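Des nouvelles de la salle paroissiale et du repas partagé

Chers amis, chers voisins, et vous tous qui nous lisez de plus loin (nous savons que la lettre voyage, et cela nous fait bien plaisir !),

L'automne s'installe, les feuilles s'accumulent devant le porche, et avec octobre revient notre repas partagé, celui que beaucoup d'entre vous attendent depuis l'été. Comme l'an dernier, il aura lieu à la salle Lonotari, juste derrière l'église de Driradska, après le culte du matin. On s'installe vers midi, on bénit le repas à midi et quart, et ensuite chacun se sert, bavarde, se ressert, et l'après-midi file sans que l'on voie passer les heures.

Le principe n'a pas changé. Vous apportez un plat, salé ou sucré, assez grand pour votre famille et deux convives de plus, et l'on met tout en commun. Si vous venez seul, si vous sortez de l'hôpital, si le four est en panne ou si la semaine a été rude, venez les mains vides et ne vous excusez pas. Il reste toujours de la soupe, et quelqu'un qui voudra vous faire goûter son gâteau aux noix. Le pain vient de la boulangerie Marras, qui nous fait cette année encore un prix d'ami, et le jus de pomme sera pressé par les familles du hameau du haut.

Pour les plus jeunes, un atelier est prévu dès dix heures et demie dans la petite pièce du fond : bricolage, histoire racontée, chants avec gestes (les parents sont priés d'apprendre les gestes aussi, l'an dernier c'était un peu mou du côté des adultes). Le thème sera celui des récoltes et du partage, avec le récit des glaneuses dans les champs. Les enfants prépareront une guirlande que nous accrocherons au-dessus de la porte avant le repas.

Un mot pratique sur la vaisselle. Nous aimerions nous passer tout à fait des assiettes jetables, et les placards de la salle se sont bien dégarnis avec les années. Prenez donc avec vous une assiette, un bol et des couverts par personne, avec votre nom sur un bout de ruban adhésif collé dessous. Les plats de service sont les bienvenus aussi, ainsi que les grandes louches, qui disparaissent on ne sait où d'un repas à l'autre.
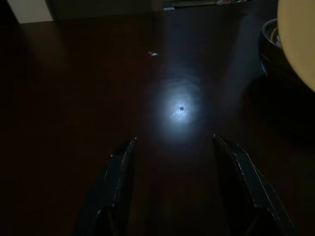 La toiture : où en sommes-nous ?

Vous êtes nombreux à nous poser la question à la sortie, alors prenons le temps d'y répondre. Les ardoises du côté nord ont été remplacées au printemps et l'eau ne coule plus dans la sacristie, ce qui est déjà un grand soulagement pour tous ceux qui couraient avec les seaux. Reste le versant sud, moins abîmé, mais qu'il ne faudrait pas laisser traîner encore deux hivers.

La vente de confitures et de livres d'occasion du mois de juin a rapporté 900 euros. C'est magnifique, et nous remercions de tout cœur celles et ceux qui ont épluché, dénoyauté, mis en pots, porté des cartons et tenu la caisse sous une chaleur de plomb. Il nous manque maintenant 1 000 euros pour pouvoir commander les ardoises du second versant. Un donateur qui souhaite rester discret nous a promis de doubler les dons reçus avant Noël, jusqu'à 500 euros – autant dire que chaque billet glissé dans le tronc, même petit, pèsera double pendant quelques semaines. Le tronc se trouve à gauche en entrant, à côté des feuilles de chants, et les chèques peuvent aussi être déposés dans la boîte aux lettres de la salle.

La chorale Mumero reprend

La chorale a repris ses répétitions à dix-neuf heures trente, toujours à la salle Lonotari, et elle prépare déjà les chants de l'Avent. Il n'est pas nécessaire de lire la musique ni d'avoir une grande voix. On apprend beaucoup à l'oreille, on se trompe, on recommence, et l'on termine par une tisane. Les basses manquent cruellement, messieurs, et les altos ne seraient pas fâchées d'avoir du renfort ! Si vous hésitez, venez simplement écouter un soir au fond de la salle, on ne vous forcera pas à chanter (on essaiera peut-être un peu).

La chorale chantera trois morceaux au moment du dessert, et nous reprendrons tous ensemble le dernier, dont les paroles seront posées sur les tables. 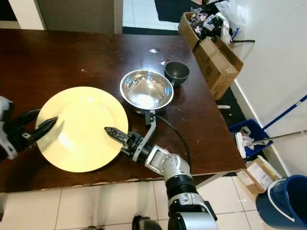

Faut-il s'inscrire pour le repas partagé ?

Un petit mot sur la feuille affichée dans l'entrée de l'église nous aide beaucoup pour installer les tables et commander le pain, mais vous pouvez aussi vous décider le matin même et nous rejoindre sans prévenir. Indiquez si possible le nombre d'enfants, pour l'atelier, et les allergies à signaler.

Pour ceux qui n'ont pas de voiture, un covoiturage part de la place de la mairie à dix heures, et un second départ est prévu à onze heures et demie pour ceux qui viennent seulement au repas. Inscrivez-vous sur la même feuille, dans la colonne de droite. Le retour se fait quand les conducteurs ont fini leur café, donc prévoyez large.

Nous cherchons encore quelques bras pour monter les tables la veille, à partir de seize heures, et pour la vaisselle ensuite, où l'on rit souvent davantage qu'à table. Apportez un torchon, deux si vous en avez.

Enfin, nous pensons à ceux d'entre vous qui ne peuvent plus se déplacer. Si vous souhaitez une visite, une part de gâteau apportée à la maison ou simplement un coup de téléphone, faites-le savoir par un voisin ou par un mot dans la boîte de la salle. Les visites se font plutôt l'après-midi, et la prochaine lettre vous parviendra en novembre avec les horaires de l'Avent.

Bien fraternellement à tous,

L'équipe de la lettre de Driradska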